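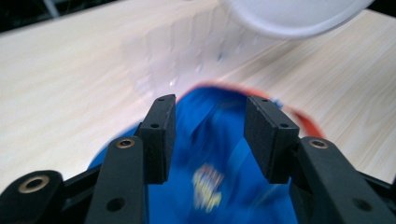 반응성 염료로 염색한 면직물이 세탁에서는 멀쩡한데 물 견뢰도 시험에서 백포를 오염시키는 이유는 무엇인가?

섬유와 결합하지 못하고 남은 가수분해 염료 때문이다. 세탁 시험은 액량이 많아 빠져나온 염료가 묽어지고 세제가 재부착을 막는다. 물 견뢰도 시험은 젖은 시료와 백포를 눌러 둔 채 오래 두므로 소량의 염료도 백포로 옮겨 간다.

2023년 11월. 염색 견뢰도 작업 노트, 네이비 로트 재시험

시료: Haston 입고분 면 평직, 로트 1,762. 중량 171 g/m². 염료는 Bălan의 바이닐설폰계 네이비. 고착은 소다회, 중화는 초산. 현장 기록지에 소핑 횟수가 적혀 있지 않아 Jummai Eze에게 확인 요청함. 회신은 아직 없음.

지난 시험 결과 요약. 세탁 변퇴색 4-5급, 면 오염 4급. 마찰 건조 4급, 습윤 2-3급. 물 면 오염 2-3급, 나일론 오염 3급. 땀은 산성, 알칼리성 모두 면 오염 3급. 습윤 마찰과 물이 함께 낮고 세탁이 높은 패턴이라 고착 불량보다 수세 부족 쪽을 먼저 의심함.

수세 재처리. 시험편을 둘로 나누어 한쪽은 그대로 두고 다른 쪽만 처리. 이온교환수 2,000 mL를 40 °C로 맞추고 시험편을 넣어 전해질을 먼저 뺌. 물을 갈고 같은 온도에서 한 번 더. 그다음 비등 소핑, 음이온 분산제 사용. 소핑 전에 염을 빼지 않으면 직접성이 높은 상태로 염료가 남아 소핑 효율이 떨어진다. 예전 로트에서 이 순서를 바꿨다가 결과가 흩어진 적이 있어 이번에는 전도도가 안정된 뒤에 소핑으로 넘어감.

첫 번째 소핑액은 진한 청색, 두 번째는 연한 청색, 세 번째는 육안으로 무색. 세 번째 액에 백포를 담가 비등 후 확인, 착색 거의 없음. 원포에 수세가 두 단계 모자랐다고 보면 맞는 결과다. 추출액 흡광도는 분광기 램프 교체 후 측정 예정.

비고: 다섬교직포 재고가 새 롤로 바뀜. 아세테이트 쪽 올이 풀리므로 자른 뒤 가장자리를 접착하지 말고 여유를 두고 재단할 것. 접착제가 시험액에 녹아 나오면 오염 판정에 영향을 준다.

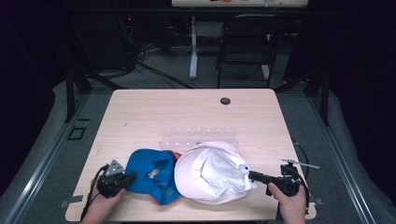 물 견뢰도의 판정 기준을 세탁보다 느슨하게 잡자는 의견이 Skosturance 쪽 검토 메모에 있었으나 동의하지 않음. 소비 단계에서 문제가 되는 이염은 세탁조 안보다 젖은 채 맞닿아 방치된 상태에서 많이 나온다. 파란 모자 옆에 챙이 연분홍인 흰 모자가 놓여 가운데에서 살짝 겹친 정도의 배치를 생각하면 된다. 둘 다 마른 상태면 짧은 접촉으로는 별일이 없지만, 땀이나 비에 젖은 상태로 겹쳐 두면 접촉면의 수분이 미고착 염료를 밝은 쪽으로 운반한다. 한 제품 안에 농색과 담색이 같이 들어가는 배색품은 접촉이 설계에 포함되어 있으므로 기준을 더 낮출 근거가 없다. 검토 메모에 이 내용으로 회신함.

재시험 조건. 시험편과 백포를 겹쳐 한 변을 꿰매고 실온의 물에 완전히 적신 뒤 여분의 물을 뺌. 아크릴판 사이에 끼워 규정 하중을 걸고 항온기에 넣음. 판 사이에서 기포가 보이면 다시 적셔서 조립. 지난번 판정이 시험편마다 달랐던 원인 가운데 하나로 기포를 의심하고 있음. 백포 위에 기포 모양으로 오염이 빠진 자리가 있었다.

꺼낸 뒤 백포를 분리해 걸어서 건조. 시험편과 백포는 꿰맨 자리에서만 닿게 하고 나머지는 벌려 둔다. 덜 마른 상태에서 판정하면 오염이 진하게 보인다.

결과. 미처리 면 오염 2-3급, 나일론 3급으로 지난번과 같음. 재처리 면 오염 4급, 나일론 4급. 습윤 마찰은 재처리 후 3급. 마찰은 수세만으로 더 올라가지 않을 듯하다. 농도가 높아 표면 염료와 마모된 섬유 가루가 같이 묻어 나오는 것으로 보임. 마찰포를 확대해 보니 청색 섬유편이 섞여 있음.

판정은 Delia Neagu와 각자 따로 보고 나중에 대조. 재처리 나일론에서만 반 급 차이가 났고, 광원함에서 다시 보고 4급으로 합의. 그레이 스케일 표면에 손자국이 있어 교체 신청함.

고착제 처리는 이번에 하지 않음. 양이온 고착제를 쓰면 물 견뢰도 수치는 오르겠지만 수세 부족이 가려지고 색상이 붉은 쪽으로 돌 수 있다. 일광도 다시 봐야 한다. 수세 조건을 먼저 고정하고 그래도 습윤 마찰이 문제가 되면 별도로 비교.

남은 일: 로트 기록지의 소핑 횟수 확인. 현장 수세조의 넘침 유량과 경도 확인, 경도가 높으면 분산제 양을 다시 잡을 것. 흡광도 측정. 같은 염료의 블랙 배합도 같은 순서로 돌려 보되 12월 입고분으로 할 것. 미처리 시험편 나머지는 차광 봉투에 넣어 시료장 아래 칸에 보관.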